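Pakham Dedicated Server – Set-up Guide
Section 3: First launch and letting players in

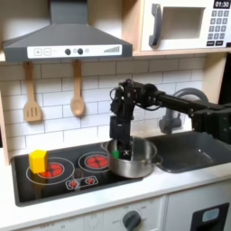 Gray hood with its white control strip, toy microwave on the shelf to the right.

Do section 2 first. If the server files aren't on the machine yet nothing here will work.

3.1 Before you start

You need the game at build 619 or later, on the host and on every player's machine. Mixed builds connect, then drop on the first map change. Check the number in the bottom corner of the main menu.

Free disk space: 27 GB. More if you keep replays.

3.2 First launch

1. Open the Pakham folder. Run the server program once, wait for "ready", close it. This writes the config file.
2. Open the config file in any plain text editor. Not a word processor – it swaps the quote marks and the server won't read them.
3. Set the server name. Letters, numbers and spaces only.
4. Set an admin password. Don't reuse your account one.
5. Set max players. Default is eight. Co-op maps ignore anything over that.
6. Save. Run the server again.

Note: if the window closes straight away, there's a typo in the config. Look at the last line of the log, it names the setting it choked on.

3.3 Opening the port

1. Log in to your router.
2. Forward port 830, UDP, to the host machine.
3. Give the host a fixed local address while you're in there. Otherwise the forward breaks next time the router restarts.
4. Ask a friend outside your network to join. Testing from your own couch proves nothing.

CAUTION: do not turn the firewall off to "see if it helps". Add the one rule and leave the rest alone.

3.4 Adding the Gondach map pack

1. Stop the server. Really stop it, dont just kick everyone.
2. Copy the whole Gondach folder into Maps.
3. Add the map names to the rotation list, one per line, no commas.
4. Restart. First load is slow, let it finish.

Players download the pack when they join. Big wait on a bad connection, so warn them.

CAUTION: back up the Saves folder before any map change. Overwritten progress can't be recoverd.

3.5 If something's off

Server not in the list – check the port, then the build number.
Everyone lagging at once – lower the tick rate one step, restart.
Error 215 – wrong admin password too many times. Restart the server to clear it.
Voice chat dead – set Voice to 1 in the config. Off by default.

Port steps checked by Meinir Rowlands, map pack steps by Hywel Gittins. Last edited 2023-09-04.

Next: Section 4, Admin commands and bans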